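Where do stories come from?

Have you ever finished a book and wondered how the writer thought of it all? Most stories begin with something very small, like a funny smell on the bus or a question that starts with "What if?"

Zuzanna Kaczorowski writes adventure books for kids, and she keeps her small things in a notebook. One November she wrote down just two words, "lost ferry", and then forgot all about them for ages. When she found them again, she began to wonder who was on board, and where they had meant to go, and whether anyone had packed sandwiches!

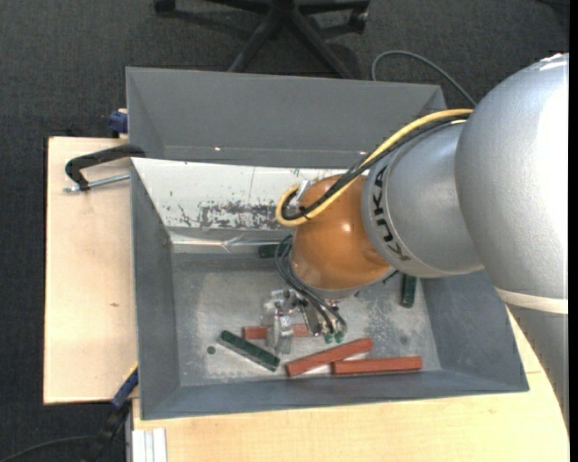
That wondering grew into a book called The Pravelville Ferry, with 11 chapters and 179 pages. She wrote the ending five times before she liked it - and her favourite character, a grumpy goose, didn't turn up until the third try.

You can start the same way. Find a notebook, any colour you like, and write down one odd little thing before bed. Then ask it a question, and see what it says back.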